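About Vellton

Who we are and how we got here

Vellton is a small testing shop. Companies that are thinking of buying a robot arm, a gripper, a wrist camera or the controller that ties them together come to us before they spend the money, and we try the parts out on ordinary jobs and write down how it went. We have been doing this since one July when the four of us, all from packaging plants, rented a unit behind a tire store and hauled in a couple of benches. There are 15 of us now, and we have taken over the unit next door as well (the tire store is still there, and they have been very good neighbors about our deliveries).

Most of our early customers were bakeries and gift shops, which surprised us at the time. We had expected car parts and bottle caps! But people who sell soft, oddly shaped, easily squashed things have a hard time finding out whether a gripper will suit them, and the catalogs aren't much help. A catalog will tell you how hard the fingers can squeeze. It won't tell you how they get along with a pastry, or with a paper bag that folds up the minute you lean on it.

What a day on the bench looks like

Every pair of arms we look at gets its own station, with its own walls, its own tabletop and its own small pile of everyday objects. We change the walls fairly often, from plain to busy and back again, so that a camera doesn't get too comfortable with one background. The bakery jobs are still the favorites around here. An arm has to find the handle or the mouth of a bag, get hold of the food without crushing it, and do all this with other odds and ends sitting on the table the way they would in a real shop.
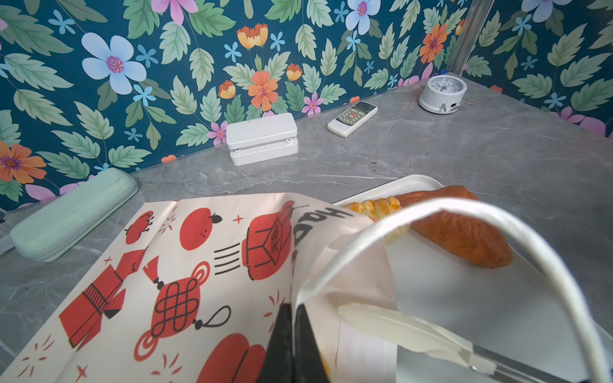
Bag and pastry work at one of our two-arm stations, floral walls up
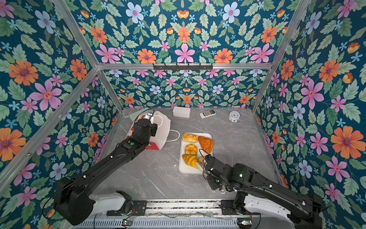
We run each job with more than one set of fingers whenever the customer's arm will take them. Last year we put two styles side by side for a long stretch, the slim Anier fingers and the wider Kovis pads, and the results were less tidy than anybody wanted. The Anier set was better at reaching into tight places and slipping under a rope handle. The Kovis pads were kinder to anything flaky, but they tended to bump whatever was sitting next door on the tray. We told the customer so, at some length, and they ended up ordering a few of each.

Cameras take up the other half of our time. A view from the wrist is wonderful close in and not much use once a bag fills the whole picture, and a fixed view is just the opposite, so we usually ask to try both. For controllers we keep a Fan unit on the shelf as our house standard. It is seven years old and a bit slow to start up in the morning, but we know its habits, and that makes it a good thing to measure newer ones against.

How we work with you

A typical comparison takes nearly 15 working days from the time your parts reach our door. You get the written report, all of the recordings, and a long phone call with whoever ran the bench, who will be glad to talk for as long as you like. We don't sell hardware and we don't take a commission from anyone who does. If you'd like to come by and watch, please do; there is coffee, and on bakery weeks there is generally something to go with it from the box we keep well away from the test trays.

Visits are by appointment, Monday through Friday. Parking is in back, and the door with the green awning is ours.

Page last updated 11/10/2025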